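MDA 214: Comic and Horror Performance on Screen
Handout 6. Masks, makeup and the fixed face
Instructor: Anju Kandpal

Read before the seminar. Terms set off by a colon are examinable.

1. Scope

Last week covered the slapstick chase. The present handout covers performance where the face is fixed, either by a mask or by heavy makeup, and how the same fixed face can be played for laughs in one film and for fear in another. The two case films are Hallano (a comedy about a traveling troupe) and Rathore (a slow haunted-house picture). Both use one masked lead. Both are on reserve at the library desk.

2. Terms

Fixed face: any face whose expression does not change during a shot. It may be a rigid mask, a soft mask or painted makeup on an actor who holds still.

Carrier: the part of the body that takes over the work the face would normally do. In Hallano the carrier is the shoulders. In Rathore it is the hands.

Hold: the length of time a fixed face stays on screen without a cut. Measured in frames at 24 frames per second.

Turn: the moment when the head first moves after a hold.

3. Holds and turns

A short hold followed by a fast turn usually plays as comedy. A long hold followed by a slow turn usually plays as threat. The door scene in Hallano has a hold of 70 frames, just under three seconds. The stair scene in Rathore has a hold of 101 frames, a little over four seconds. The difference is small on paper. It is increased by sound: Hallano keeps the street noise running under the hold, and Rathore drops everything except the room tone.

Viewers tend to supply an expression to a fixed face from the shot before it. When annotating, write down the preceding shot first and the fixed face second. Students who reverse the order tend to record an expression that the mask does not have. 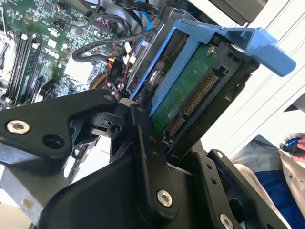
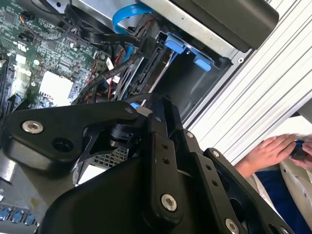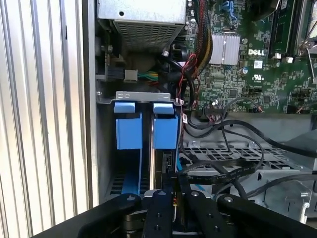 4. Carriers

When the face is fixed, attention moves to whichever part of the body is moving or is nearest the lens. Rathore uses the second option often. The house spirit is introduced through its hands, which come in low and close to the lens, with the head kept out of shot for most of the first reel. Reach is read before identity. The three stills in the middle of this handout have the same arrangement without an actor: black plates and arms come in from below, toward the inside of an open desktop computer, and take up the near part of the picture. Compare them with the pantry shot in Rathore and note how much of each picture is given to the thing that reaches and how much to the place it reaches into. Hallano almost never does this. Its lead is shown full length, at a distance, and the shoulders are readable because the whole outline is.

A carrier can change within a film. In the last act of Rathore the hands are gloved and kept still, and the work passes to the feet. Mark the change on your shot list with a double line.

5. Materials

Rigid masks reflect light evenly and lose detail under a flat key. Soft masks fold at the jaw and neck, and the folds are visible in close-up. Painted makeup keeps small movement around the eyes, which tends to weaken a long hold.

The Hallano mask is rigid, with a matte finish. The Rathore mask is soft, and the jaw seam is hidden by a collar. Zuta, the short film shown in the first session, uses paint only. Its longest hold fails for the reason given above: the actor blinks, and the audience laughs.

6. Shot list exercise

Choose one scene of no more than three minutes from either case film. For every shot containing the fixed face, record:

Shot number
Preceding shot
Length of hold in frames
Speed of turn (fast, slow, none)
Carrier
Sound under the hold

Then write 800 words on how the scene directs the viewer toward comedy or fear. Plot summary is not required and will not be credited. Students taking the course at the upper level write 2,000 words and compare one scene from each film.

Use the Buviveo player in the viewing room for frame counts. The browser player rounds to the nearest second and is not accurate enough for this exercise. Cite frame numbers from the start of the scene, not the start of the reel.

7. For next time

Handout 7 deals with voice: dubbed, muffled and absent. Watch the first reel of Rathore again with the sound off and bring the shot list with you.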